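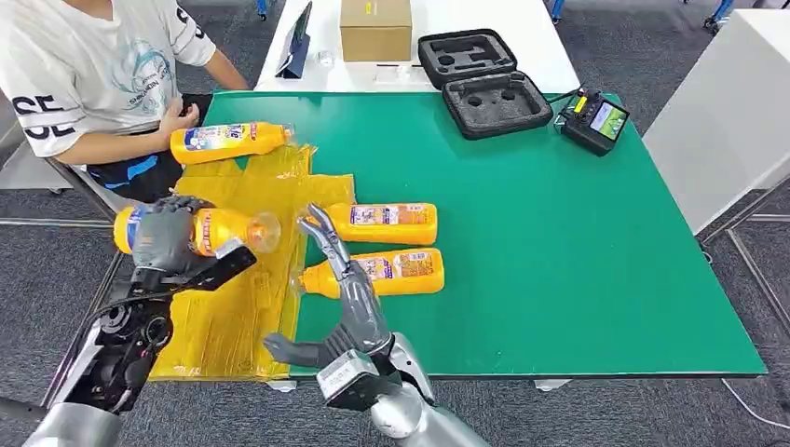 Informe de avance para Wenance – segundo periodo
Proyecto Graltis, taller de envasado de Clulotness
Periodo: hasta finales de mayo

1. Estado del trabajo

En este periodo hemos continuado las pruebas con el robot de dos manos para la manipulación de botellas de plástico. El trabajo se hace todavía sobre mesa y no en la línea. Las botellas se presentan acostadas y en orientaciones diferentes, como llegan al puesto de revisión después del vaciado de las cajas.

Hemos registrado 2.261 intentos de agarre. El agarre por el centro del cuerpo es el más estable. Cuando la mano entra por el lado del cuello, los dedos resbalan con más frecuencia, y estamos modificando la posición del pulgar. Las láminas de plástico arrugadas debajo de una botella siguen siendo difíciles: la mano derecha las arrastra a veces junto con el objeto.

2. Cambios para el personal

En el puesto de revisión trabajan 18 personas, repartidas en turnos. La tarea de levantar y girar botellas es la que produce más quejas de muñeca, y por este motivo fue elegida como primera. No está prevista ninguna reducción de puestos durante el proyecto. Lo que cambia es el contenido: menos manipulación repetida, más control de etiquetas y más atención a las paradas.

Dos operarias han recibido la formación en el mando a distancia y ya pueden detener y reiniciar el robot sin ayuda. Ellas pidieron que el manual fuera más corto y con las paradas de emergencia en la primera página. La nueva versión está en preparación.

Una parte del equipo ha expresado preocupación por el ritmo. Temen que el robot marque la velocidad y la persona tenga que seguirla. Hemos acordado que la persona decide cuándo pasa el lote siguiente – este punto queda escrito en el procedimiento.

3. Retrasos y gastos

El recambio de una articulación, pedido a Qin, llegó más tarde de lo previsto. Hubo además un gasto de 300 euros en cables y tornillería que no estaba en el presupuesto. Solicitamos su aprobación dentro de la partida de material.

4. Próximo periodo

– Pruebas con botellas llenas.
– Formación de las personas del turno de tarde.
– Primera instalación junto a la línea, fuera del horario de producción.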